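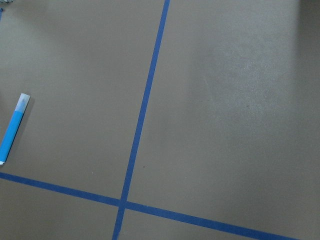 Blue tape on a matt taupe-grey surface, two strips crossing.

Skovora Low-Tack Marking and Masking Tape, Blue

Home / Tapes and Adhesives / Masking / Low-tack

Widths: 9 mm, 37 mm
Roll length: 50 m
Sold by: single roll, sleeve, carton
Availability: both widths in stock

Overview

Skovora Low-Tack is a crepe paper tape with an acrylic adhesive, intended for painting work, setting out and short-term marking on finished surfaces. The adhesive is formulated to hold on smooth, sound coatings and to come away without residue within the removal period given below. It is not a safety floor marking tape and should not be left down as one. For aisle lines and permanent bay marking, see the Brivano vinyl range under Floor Marking.

The backing tears by hand across the full width. It can be written on with pencil, ballpoint or fibre pen. Solvent-based markers may bleed through the paper and reach the surface underneath, particularly where the coating is porous.

Since May both widths have been supplied on the same core, so that they fit a single dispenser. Rolls from earlier stock had a slightly smaller core in the 9 mm width. These still fit the hand dispenser but may run tight on the bench model.

Technical data

Backing: crepe paper, saturated
Adhesive: water-based acrylic
Colour: blue
Total thickness: 0.14 mm
Elongation at break: 9 per cent
Core diameter: 76 mm
Application temperature: 10 to 35 degrees C
Maximum service temperature: 80 degrees C for one hour
Removal period, indoors: 14 days
Removal period, direct sun: three days
Shelf life: 12 months from delivery, in original packing

Values are typical and are not a specification. Batch figures are available on request for carton orders.

Choosing a width

The 9 mm width is meant for setting out. It follows a chalk or pencil line closely and leaves most of the surface visible, so positions can be checked with a rule laid beside it. It will take a gentle curve if it is stretched slightly as it is laid. On tight curves the inner edge lifts, and a vinyl fine-line tape should be used instead.

The 37 mm width is the general masking width. It covers skirting, frame edges and the meeting line between two coats, and gives enough overlap to hold paper or film. It can be used for setting out large areas where the line has to be seen from standing height, but the centre is harder to judge. In that case work to one edge of the tape and note on the drawing which edge was used.

Mixing the two widths on one job is common practice. The usual method is to lay the narrow tape first as the true edge and then lap the wide tape over its back by half its width.

Suitable surfaces

Fully cured emulsion, eggshell and gloss paints
Two-part floor coatings after full cure
Sealed and varnished timber
Laminate and melamine board
Powder-coated and stove-enamelled metal
Glass and glazed tile
Unplasticised PVC frames

Unsuitable surfaces

Bare plaster and plasterboard paper
Fresh paint, including paint that is dry to the touch
Limewash, distemper and other soft coatings
Wallpaper, except after a test in a hidden place
Oiled or waxed floors
Bare brick, render and brushed concrete
Silicone sealant and any surface treated with silicone polish

Matt coatings need more care than gloss. A matt surface has more texture, which reduces contact, and the tape may be pressed down harder to make up for it. This raises the pull needed to remove it and can leave a burnished line that shows in low light. Use even hand pressure only and do not go over the tape with a metal edge.

Preparation

Sweep or vacuum the area, then wipe it with a cloth dampened with clean water. Allow it to dry completely. Where there is grease, use a mild detergent and rinse twice. Solvent wipes are not needed on most coatings and will soften some of them.

Test any surface whose age or make-up is not known. Lay a strip as long as a hand, leave it overnight and remove it as described below. If the coating marks, lifts or changes sheen, do not go on.

Laying

Hold the roll close to the surface and unroll a short length at a time. Long free lengths stretch under their own tension and draw back after laying, which pulls the ends inwards and can shift a measured line by a millimetre or two. For straight runs longer than an arm span, fix the start, pull out the tape to the far mark without stretching it, sight along it, and lower it in one movement. Press from the middle outwards.

Where two strips cross, lay the second directly over the first. Do not cut the lower strip. A knife drawn across tape on a coated floor or bench will usually score the finish, and the cut will show once the tape has gone. Press the crossing firmly at the step so that the upper strip does not bridge.

For right angles on a large surface, set out the first line, mark off three units from the crossing point along it and four along the second line, and adjust the second line until the distance between the two marks is five units. Using units of 300 mm gives sides that can be checked with an ordinary pocket tape. Check both diagonals of any finished rectangle before starting work.

Painting against the tape

Run a dry fingertip along the working edge immediately before painting. Brush or roll from the tape towards the open surface. Two thin coats give a cleaner edge than one heavy coat. On textured surfaces, a first pass along the edge in the existing colour will close small gaps - allow this to dry before the new colour goes on.

Do not use the tape with spray-applied solvent lacquers. The paper resists water-based paint well, but strong solvents pass through it.

Removal

Remove the tape while the last coat is still slightly soft. Fold the end back on itself and pull slowly at a low angle to the surface, keeping the hand close to the point where the tape leaves it. If the paint has hardened, score the film lightly along the edge of the tape first, taking care not to reach the coating below.

At crossings, take up the upper strip first. If the lower strip comes with it, stop, hold it down with a finger either side and carry on.

Tape left beyond the removal period may split along its length. Warm it with a hair dryer on a low setting and lift it with a plastic scraper. Any adhesive left behind can be taken off with white spirit on cured oil-based coatings, or by dabbing with a fresh piece of the same tape on emulsion.

Storage

Keep rolls flat in the sleeve, away from sunlight and heating pipes. Rolls stood on a dusty shelf pick up grit on the side face, and this is the most frequent cause of a ragged paint edge. A roll that has been stored cold should be brought indoors the day before use.

Packing

9 mm x 50 m, single roll, code SLT-09
9 mm x 50 m, carton of 400, code SLT-09C
37 mm x 50 m, single roll, code SLT-37
37 mm x 50 m, sleeve of six, code SLT-37S

Cartons are shipped on a half pallet and cannot be left without a signature. Split cartons are not offered on the 9 mm width. Customers needing a moderate quantity should order single rolls, to which the quantity discount is applied at checkout.

Related items

Temov hand dispenser, takes one roll up to 50 mm wide
Temov bench dispenser, takes two rolls side by side
Jakubowski plastic scraper, pack of five
Jakubowski chalk line, with blue or white chalk
Brivano vinyl floor marking tape, yellow, white, red
Masking film, folded, 300 mm and 600 mm

Questions about this product

Is it suitable for marking out a sports hall?
For setting out, yes, if the lines are taken up within the removal period. It will not stand up to play. Many hall floors have a maintenance polish over the lacquer, and the tape can lift the polish. Test first.

Can it be used outdoors?
On window frames and doors in dry weather. It should come off before rain. Wet crepe paper loses strength and tears on removal.

Does the blue colour transfer?
The dye is in the backing and is fast to water. White spirit will draw some of it out, so do not leave a soaked cloth lying on the tape.

Why does my line look bowed?
The usual cause is tension in the tape at the time of laying. Lift it, discard it and lay a new strip in one length. Tape that has been lifted should not be reused for a measured line.

Is there a wider version?
Not at present. Two runs of the 37 mm width, lapped by 9 mm, will cover most needs.

Technical enquiries

Data sheets, batch figures and test samples: Ya-wen Kao, product support
Carton and account orders: Wen-hsiung Hsieh, trade counter

Please quote the product code and, where the query concerns a roll already in use, the batch number printed inside the core. Samples are sent as a 5 m length of each width, wound on card.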